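Kulto Annual Transit Planner: Review

The Reading Room at Valtdale has assessed the Kulto Annual Transit Planner for use by members who follow their charts through the year. The planner is a bound book with a monthly overview, a daily page and a set of reference tables at the back. It was tested by two of our reviewers, Loredana Carbone and Mirko Benedetti, who each kept a copy for 13 weeks.

The daily pages are the strongest part of the product. Each one gives the sign of the Moon, the exact aspects and any planetary station, with enough room below for several lines of notes. Retrograde periods are marked by a gray band in the margin, so that a reader can see at once when Mercury or Saturn changes direction.

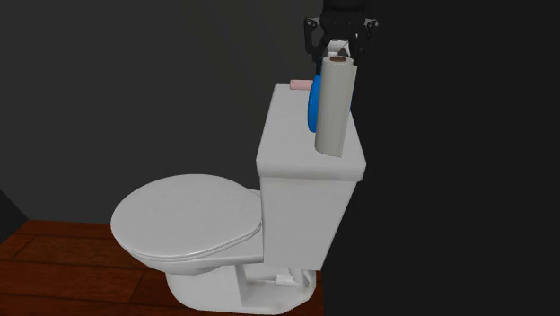

Paper towel roll on the lid of a toilet tank.

The reference tables are less satisfactory. House positions are explained in seven short paragraphs, and beginners will need a separate textbook to make use of them. Ms. Carbone also found that the eclipse table in the September section repeats information already given in the monthly overview. Mr. Benedetti, who has a Taurus Ascendant and follows Venus closely, would have preferred that space for the fixed stars. 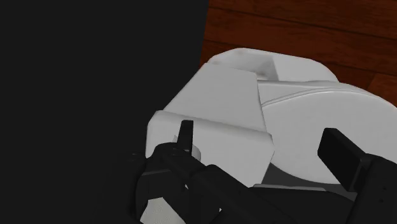
Times are printed for a single time zone, with a conversion chart inside the front cover. The chart is accurate but small, and members who work with the void-of-course Moon should check it carefully - an error of one hour may place an aspect on the wrong side of a sign change. The Braldale planner, which we reviewed previously, prints two zones on every page.

The paper is heavy enough for ink, and the binding remained sound throughout the test. The first printing is limited to 1,000 copies.

Rating: 7 out of 10. Recommended for intermediate students and for practitioners who keep written records.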